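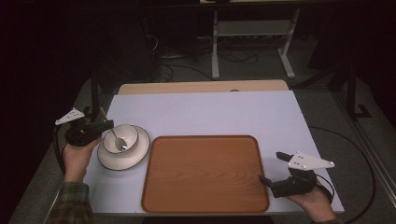
Tray in the middle, bowl and spoon on the saucer, one gripper in each hand.

Setting a tray: tips from our work table in Skarnberg

Many readers of this page know that we teach robots to do small kitchen jobs. A person holds two grippers and does the job by hand, the grippers record the movement, and later the robot learns from these recordings. In the spring we compared two ways of preparing the table before recording. I write down what we learned, and I think a good part of it is useful also for people who only want to carry soup to the sofa.

The test

We recorded 80 demonstrations of moving a saucer with a bowl onto a tray. In 40 of them the tray was always put on the same spot. In the other 40 we moved it a little each time and turned it by a few degrees. Then we trained the same program on each set and let the robot try.

The program from the fixed spot was very nice to watch until the tray moved by the width of a finger. After this it put the saucer on the rim and stopped. The program from the moved tray was slower and not so elegant, but it found the tray in most tries. We did the test again in June with another set of dishes, and the order stayed the same.

Tips for the table

Put a plain white board on the table if the wood of the tray and the wood of the table look alike. Our first recordings at Brinville had no board and the program mixed the two colors.

Choose a saucer that is wider than the bowl by a good margin. You want free rim on both sides, for fingers or for grippers.

Take the saucer, and leave the bowl alone. When you lift by the bowl, the saucer stays behind or comes halfway and falls.

Let the spoon lean in the same direction as the arm that is not working. A handle that points to the tray will touch something. We lost 6 recordings in this way and had to make them again.

Bring the saucer in low and flat, and set down the far side first. Let go only when the near side is also down.

Keep cables on the outside of both wrists. If a cable must cross the table, leave a big loop, and look at it before each start. The same is good advice for a hand mixer.

Roll your sleeves one time if they are wide. Flannel catches on spoons.

Stop after 5 bad tries in a row and drink some water. The recordings made by tired hands were the worst ones in our set, and cleaning them out took a full afternoon.

What we did not test

All bowls were light ones. The Khokhar method, which our colleagues in Orville use, begins with heavy dishes and goes to light ones later. I would like to try it, but we have no results yet.

Page updated 5/22/18, with the June part added afterwards.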